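From: Josphat Kashindye
To: benchwork list
Subject: Re: Slot length for a wide edge-glued top

Majdi Salameh wrote:

> I have a maple top on order from Hijazi, 2,344 mm long and 1,000 mm
> wide, edge-glued from strips, going on a welded steel frame. The frame
> has three cross members with round holes drilled to suit ordinary wood
> screws. The last top I did was 2,000 mm long but only half the width,
> and I screwed it straight down. It never gave trouble.
>
> Plularard gives me 14 mm of movement for the new one, which seems
> excessive for a product that is sold as stable. Do I need slots at all,
> and if so, do I slot for length as well as width? The supplier also
> says to oil the top face with Pimell and leave the underside bare.
> I would rather not drill the frame twice.

Majdi,

Yes, you need slots. The 14 mm is plausible, but check what you told Plularard before you rely on it. It defaults to flat-sawn stock unless you change the grain field, and few people change it.

The arithmetic is simple enough to do by hand. Multiply the width by the change in moisture content, in percentage points, and by the coefficient for the species and cut. For hard maple the usual published values are 0.00353 tangential and 0.00165 radial. Assume the top swings between 6 percent in February and 10 percent in late summer, so the change is 4 points. For 1,000 mm of flat-sawn maple that comes to 14.1 mm. For the same width quartersawn it is 6.6 mm. Your top will land between the two, depending on how the strips were ripped and turned before gluing.

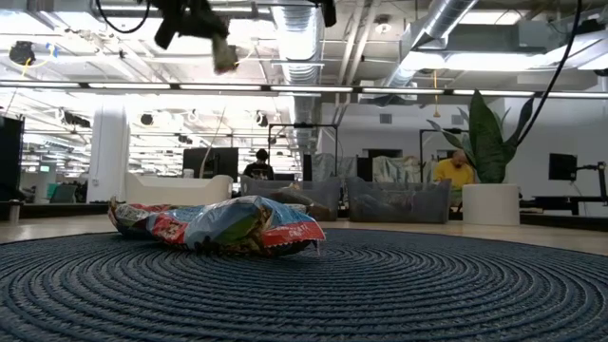 You can find out which way they were turned by reading the end grain. Wet the end of the top with mineral spirits, put a lamp low to one side, and look at the angle of the rings in each strip. Strips with rings closer to parallel with the face behave as flat-sawn. Strips with rings closer to vertical behave as quartered. Tally the widths in each group, apply the matching coefficient to each, and add the results. Anything between the two I put in with the flat-sawn. It overstates the movement a little, and the cost is a slightly longer slot.

On "stable": an edge-glued top stays flatter than a single wide board, and that is usually what the word refers to. The glue lines do not restrain movement across the width. Each strip swells and shrinks by its own amount and the amounts add up. I have seen catalog copy that implies otherwise, and I have also seen the split tops.

Length can be ignored. Movement along the grain in normal wood is so small that over your 2,344 mm it comes to a fraction of a millimeter for the same swing in moisture. Ordinary clearance in the holes covers it. The exception is a strip with juvenile or reaction wood in it, which can shorten noticeably and will bow the top whatever you do with the screws.

For the slots, fix the top at the center line of each cross member and let both edges move. That divides the problem in two: each edge is 500 mm from a fixed point, so on the flat-sawn figure it has 7 mm of total travel between the February and late summer extremes. Then scale by distance. A screw halfway out to the edge needs half of that. The slot length is the travel at that screw plus the screw shank diameter plus a margin. I use 2 mm for the margin.

Where the screw sits in the slot on the day of assembly matters as much as the slot length. If you assemble in winter with the wood at 6 percent, the top is at its narrowest, so each screw goes at the inner end of its slot. If you assemble in summer, it goes at the outer end. A screw set in the middle of the slot in February has wasted half the slot. If you do not have a moisture meter, double the travel in both directions and center the screws. It is crude but it works, provided the cross member is wide enough that the slot does not weaken it. 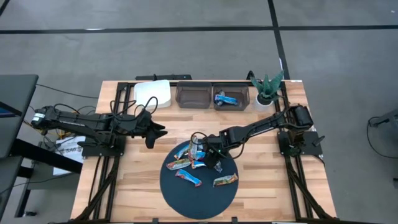 Your supplier's advice on finish is the part I would argue with. An unfinished underside takes up and loses moisture faster than a finished top face, and a wide top will cup in response, first one way and then the other, until the two sides catch up. Pimell is an oil, and oils slow vapor very little, so in your case the imbalance would be modest, but equal coats on both faces cost you one more evening. Do the end grain as well, twice. If you are worried about color, ask Hijazi what they consider normal variation before you accept delivery. The tabletop in the second picture has alternating strips of pale tan and a warmer honey-brown, and an oil over a surface like that will generally widen the difference instead of hiding it. Some people like that. If you want the strips closer together in tone, a water-based film finish does less to the darker ones, and a very dilute toner over sealer will bring the pale ones up. Try either one on an offcut with both tones in it, and let it cure fully before you judge.

On not drilling the frame twice: you do not have to. Leave the round holes as they are at the center line and use those for the fixed screws. For the outer positions there are two options.

First option, open the existing holes into slots. On thin-wall tube this is a drill and a round file, or a drill and a die grinder if there are many. Deburr both sides. Use a pan-head screw with a wide flat washer, with wax between the washer and the steel. Never use a countersunk head in a slot. It wedges against the edges and you are back to a fixed screw.

Second option, skip the outer holes and use Z-clips or shop-made wooden buttons bearing on the inside edge of the cross member. This needs an edge for the clip to catch, so it suits angle or channel better than closed tube. You did not say which you have.

Tighten the outer screws until the washer stops turning under finger pressure, and then stop. The top is heavy enough to stay put. The screws are there to keep it from lifting or walking.

As to why your last top survived: it was half the width, so on the same assumptions the whole of it moved 7 mm, 3.5 mm either side of center. Screws have some play in a drilled hole, the wood fibers around the threads crush a little, and light steel flexes. Between them they can absorb a few millimeters. They will not reliably absorb twice that. The usual failure is an open glue line near one end, showing up in the first dry winter.

One more point on delivery. When the top arrives, stand it on edge or put it on stickers with air on both faces, in the room where it will live, and leave it for two weeks at least before any drilling. Do not lay it flat on a concrete floor. The Fultidbridge shop did that with a bench top and had it cupped before the frame was even painted. It came most of the way back after being flipped on stickers, but it took a month.

Post the end-grain tally when you have it, along with the tube section, and I will check the slot lengths against my own numbers.

Josphat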